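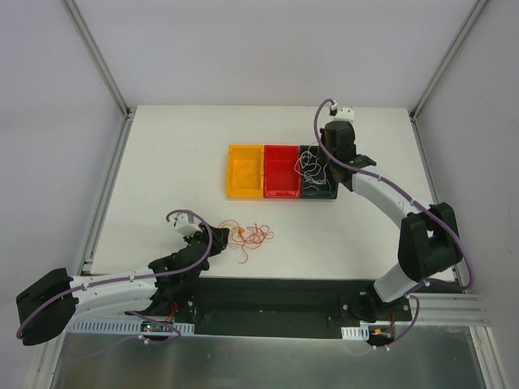
Wultano is a set of 307 short synth loops in the spirit of late-nineties club records, all free to remix! Loops are sorted by feel, much like the yellow, red and black bins standing in a row: bright, warm and dark.

Folders: Skuvberg (bass), Mahuika (drums).

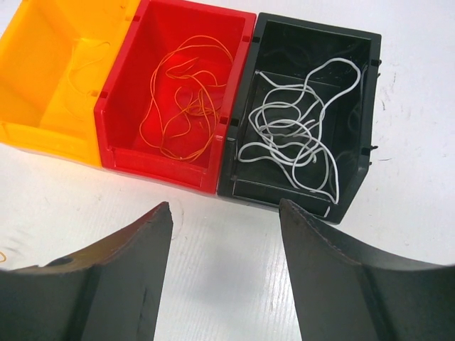 Using the loops

Everything is WAV. Drop a folder into your sampler and play.
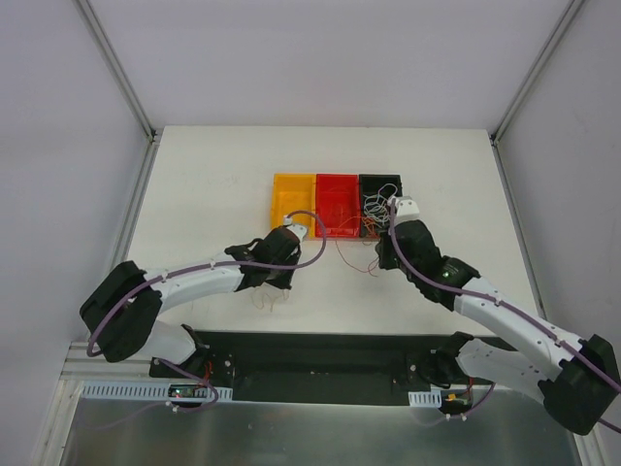
Three bins, two arms

The drums sound lovely slowed down,

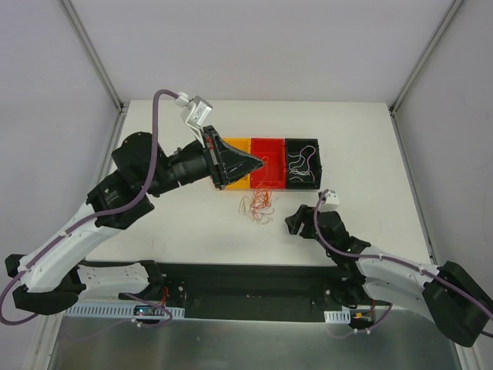
and the bass loops love a bit of tape hiss. Next pack, Dandmont, lands in August.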